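Nomero table top, care guide
Section 4. Checking and cleaning the surface
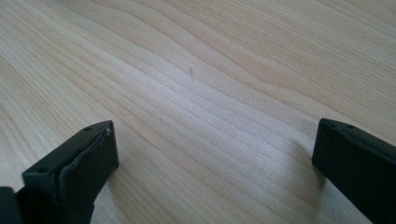

Fig. 4. Light surface with wavy grain. A small dark mark is near the middle.

Please read this section before the first use of the table, and again each October, when the heating season begins. It is valid for model numbers 282 and 304. For model 461 with the dark finish, see Section 5.

4.1 Looking for marks

1. Take everything off the table.
2. Stand at one end, opposite a window or a lamp. Bend down until your eyes are a little higher than the surface.
3. Look along the grain. Where the light falls, the surface shows a bright stripe and the grain lines can look almost white. This is normal and it is not a worn place.
4. Move slowly to the side. The bright stripe moves together with you. A mark stays where it is.
5. Put a small piece of paper tape next to each mark, so you will find it again.

Note: Darker and lighter bands in the grain are part of the pattern. They can not be cleaned away, please do not try it.

4.2 Removing a small mark

1. Wipe the place with a dry soft cloth. Many specks are only crumbs or dust.
2. If the mark stays, make the cloth a little damp with warm water. Wipe along the grain, never across.
3. Wait five minutes and look again from the low side.
4. If you still see the mark, put one drop of Luvance mild soap on the cloth and repeat step 2.
5. Remove the soap with a clean damp cloth, then dry the surface at once.

CAUTION: Do not scratch the mark with a knife or a fingernail. Do not use scouring powder, steel wool or the rough side of a sponge. The surface will become dull in this place and the bright stripe will have a hole in it.

CAUTION: Do not pour water directly on the table.

4.3 If the mark does not go away

Some marks are in the surface and not on it. They do no harm and you can use the table as usual. If the mark becomes bigger, or if you feel an edge with your finger — stop cleaning and write to the Ludbridge service desk. Give the model number and say how far the mark is from the nearest corner. The repair set has the order number 732.

Text of this section last changed 25th July.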